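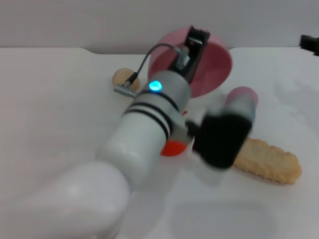

Customers at the Brema plant in Gostow had been asking for a gripper that could handle food without a new program for every product, and the packing supervisors there said they were tired of waiting two days each time a snack changed shape. Brema's answer is a library of recorded examples, which the company is opening to outside partners.

Gostow, 10 Oct 2019. Brema today announced Villca, a program for gathering examples of everyday tabletop handling for robots that learn from demonstration. The first release holds 1000 recordings of a single arm working with 84 objects, among them baked snacks, bowls, balls and small upright containers.

Each recording pairs the view from a camera with the positions of the arm and the state of the gripper. An operator guides the arm through the task, then marks the attempt as usable or not. Attempts marked unusable are kept in a separate set, as several partners asked for them.

Objects are set out on a plain white tabletop and rearranged between attempts. Fragile items such as biscuits are replaced when they break, and the replacement is noted in the log. Sessions last 20 minutes, after which operators change over.

"We wanted ordinary things at odd angles, with other things in the way," the Villca team said in a statement. "A learning system that has only seen a biscuit by itself on a clean table will struggle when there is a cup behind it."

The recordings were made at Brema's site in Gostow. Training and testing are being carried out by Brotow, which will report first results in March. Brotow will test the trained system on objects left out of the library.

Partners can apply for access through the Brema website. The recordings are free for teaching and research use. Commercial terms are available on request.

About Brema
Brema builds handling equipment for food packing lines and is based in Gostow.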